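Progress report to the Nwosu Fund, 30 April 2026
Prepared by Myrtle Van Dusen, Merkley student coding programme

Delivery is on schedule. The programme has enrolled 39 students since November, all of them first-year undergraduates with no paid software experience. Each is paired with a working engineer, and the pairs meet online every second week. Attendance at these meetings stands at 70 per cent, below the level set in the grant agreement - evening slots remain the main difficulty.

The shared code repository, Malelon, now holds 1,316 accepted changes. Noemi Abernathy reviews all student work before it is merged.
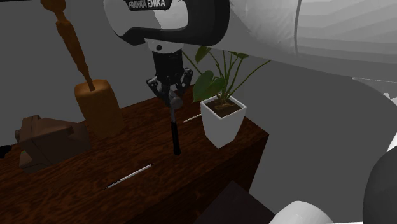
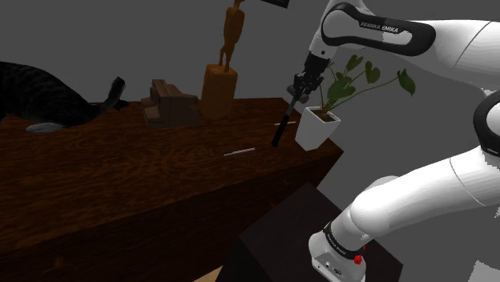

Mentor training was revised after the first term. The new version is shorter and covers code review, giving feedback and setting tasks of a suitable size. One exercise asks mentors to write a task brief and to state what a finished piece of work would include. Briefs written this way have needed fewer corrections than those from the first term.

Spending is within budget. The remaining 4,000 pounds of the equipment line is set aside for loan laptops. We request permission to move any balance to the Flamia summer placements, subject to your approval of the revised plan.

4 shares
2 comments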